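Budgeting a two-arm bench cell – the short version

Start with the task. Write it down in one line before you ask for any quotes. Ours was "pick up pill bottles, standing or lying down, two arms, one table."

Then list what the quote leaves out. Spare gripper fingers, cables, mounting, lights. We set aside 15 percent for that and went over anyway. Get at least 3 quotes, same task line in each. Corrigan came back fastest, Bimeler itemized everthing.
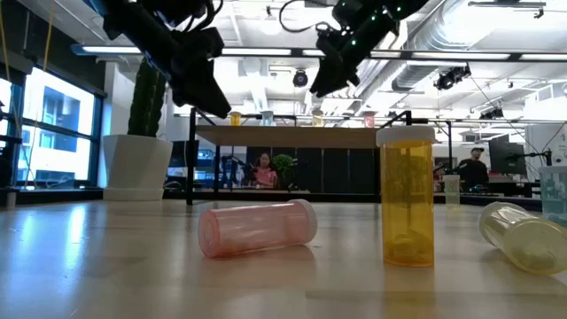

Hyun-seo Jang wrote in to say the service contract should go on its own line, bc purchasing will cut it if it's buried in the hardware total. Agreed, do that.

Next, lead time. Ask for arms and controllers seperately. Ours shipped roughly 2 months apart – arms sat in boxes until July.

Last thing, buy the test objects now. Cheap bottles, a few colors, a few sizes. Put them in the same PO.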